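Sarwood
About us

Sarwood writes software for robot manipulation in homes and other places that were not laid out for robots. We work on perception, grasp planning, low-level control and the tooling that connects them. We do not build arms or mobile bases. Customers bring their own hardware, and we supply the stack that runs on it, together with the test reports for each release.

The company was founded by Kusum Shakya and Hamish Bright, who had worked together on motion planning for warehouse picking. Kusum leads perception and data. Hamish leads planning and control. The office and test area are in Tastville, and 12 people work there, most of them engineers.

What we work on

Our main problem is handling objects whose shape is not fixed. A mug has one geometry, and a planner can treat it as a rigid body with a known pose. A bag changes shape when it is touched, and the part that was graspable before contact may fold away from the fingers. Clothing, cables and jewelry behave in similar ways. Most of our code deals with estimating the state of such objects, choosing a contact that tolerates error in that estimate, and checking after closure that something is being held.

Rajput (planning and control)

Rajput is our grasp and motion planner. It takes a segmented point cloud, a gripper model and a set of limits, and returns a ranked list of grasps with approach and retreat paths. Each grasp carries a score for reachability, clearance and expected hold. The scores are kept separate in the output so that an integrator can weight them differently per task.

Control runs as its own process. The inner loop runs at 500 Hz and reads joint state, commanded width and motor current. For thin material we close to a current threshold and then hold position. On a plastic bag the finger pads may meet almost completely, so finger width is a weak signal for whether the grasp succeeded. Rajput combines width, current and a wrist camera check, and reports "held," "not held" or "unknown." A task script must handle all three.

Replanning happens on two triggers: a change in the segmented scene above a set tolerance, or an "unknown" result after closure. Integrators can add their own triggers through the same interface.

Perception

The perception module runs on wrist camera images and does not require a fixed overhead camera. It produces instance masks, a depth estimate and a confidence map. Three cases take up most of our time:

Translucent material. Depth sensors return gaps or the surface behind the object. We predict a surface from color images and mark it as inferred, so the planner can add clearance.

Printed fabric. Large, high-contrast figures on a blanket look like objects to a detector trained on plain tabletops. We train against patterned backgrounds and score false detections on them separately.

Tangled items. A heap of beads may be one string or several. The module returns a single group with a "may be joined" flag and leaves the decision to the task layer.

Funance (tooling)

Funance is the tool we use to record, align, label and replay data. It began as an internal script and is now part of every customer delivery. It handles time alignment between camera and gripper streams, flags dropped samples, and stores the software version with each episode. An engineer can load an episode, swap in a new perception build and compare the outputs step by step. Labels are stored as separate layers, so a correction does not overwrite the earlier one.

Every Rajput release is replayed against a fixed set of 44 household tasks before it goes to hardware. A release that scores lower on any task is held until the difference has been explained in writing. The report lists failures by stage: segmentation, grasp selection, path, closure or transport.

How we work with customers

A typical project starts with a description of the hardware and a short list of tasks. We write a gripper model, run the task list in replay, and send back a report of what the current software can and cannot do. Integration on site follows and takes roughly 3 weeks if the arm already exposes a real-time interface. After that, customers get scheduled releases and access to the engineers who wrote the code.

Interfaces are documented and versioned. Configuration files are plain text. Customers keep ownership of the data they record with Funance, and we use it for training only under a written agreement.

Data collection

Recordings are made with hand-held grippers in furnished rooms, on beds, sofas and floors. Motion of the fingers is recovered from the wrist view and checked against the gripper's linkage model. Operators work from a task sheet and vary the approach angle between episodes. A grasp on thin plastic is logged from first contact through release, with the surrounding items left in view.
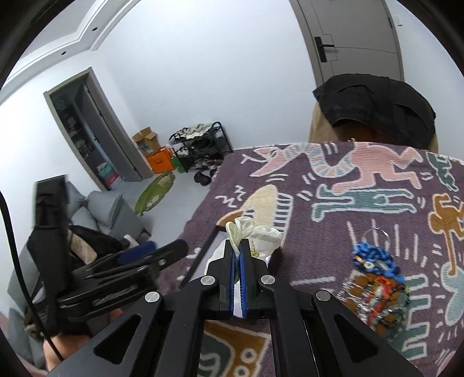 Open positions

We are hiring one controls engineer and one perception engineer, both based in Tastville, with a start date in October. Applicants should send a resume and a sample of code they can discuss. Hamish Bright reads the controls applications and Kusum Shakya reads the perception ones.

Page last updated Jun 21, 2021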